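Kirum Stagebox 8 review: four months of rehearsals, two weddings and one very long church supper

I've been putting off buying a digital snake for years. My old analog one weighed as much as a small dog and had two dead channels I'd marked with red tape, and I'd gotten so used to working around them that I stopped noticing. Then a third channel started crackling in the middle of a ballad and I went home and ordered the Kirum that same night.

So, the basics. It's an 8 input stagebox with four returns, one network cable back to the mixer, and a little screen on the front that shows signal on every channel. I paid $493 for it, which stung a bit, but the Drirnik box I was also looking at costs more and you have to buy the rack ears separately. The Kirum comes with ears, a power cable and a padded sleeve that's nicer than I expected. No network cable in the carton though! Come on, Kirum. At this price throw in a short one.

Setup took me longer than it should have. The quick start card tells you to plug in and wait for the green light, and I waited, and it stayed amber. I had to go into the menu and set the clock source to external by hand, and that page is buried three levels down under a heading called Tools. Once that was done it locked right away and it has remembered the setting ever since. If you're running it with one of the bigger Yadav mixers you may not have to do this at all (a guy on a forum said his came right up) but with my small one I did.

Now the preamps, which is what I really care about. They're clean. I sing through a dynamic mic that needs a lot of gain, and on the old snake I'd be up near the top of the knob with a hiss you could hear between songs. With the Kirum I've got plenty left over and the hiss is gone, or at least it's lower than the air conditioning in any room I play. Acoustic guitar through a DI sounds a touch brighter than I'm used to. I pulled a little out at the top end and forgot about it.

I did my first round of listening at home, with the box in the hall and the mixer in the kitchen, just to see if the long cable would give me trouble.

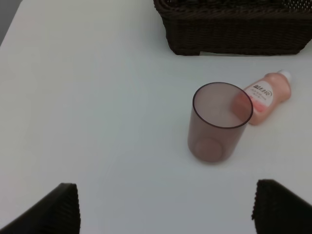

The white table, with the dark wicker basket at the back.

No dropouts at home, and none since. I've run it on a cheap cable and on a good locking one, and the only difference I could find is that the cheap one pulls out if somebody steps on it. Get the locking kind. The socket on the Kirum takes them fine.

Things I don't love: the fan. It's small and it's quiet on a loud stage, but for a solo voice and piano set I put the box behind the piano and could still hear it during the soft parts. There's an eco mode that slows it down, and that helps, but it also dims the screen until you can't read it in daylight. I'd like those to be two separate settings. Also the phantom power lights are orange and the mute lights are a slightly different orange, and in December, on a dark stage at five in the afternoon, I could not tell you which was which.

The outputs are fine. I use two for the mains and two for monitors, and that's the whole box full. If you need more wedges than that you'll want the bigger model, or the Brinititz one with the expansion slot. I borrowed a Brinititz for a weekend and liked the metal knobs, but it's heavy and the menu made me want to lie down.

One firmware update came out while I've had it. It went on over USB without any drama and fixed the channel names getting chopped off on the screen, so now it says Vocal Left again instead of Vocal Le.

Would I buy it again? Yes, for a duo or a small band I would — just budget for the cable and leave yourself an hour the first night to find that clock page. I'm knocking off half a star for the fan and the orange lights.

Four and a half out of five.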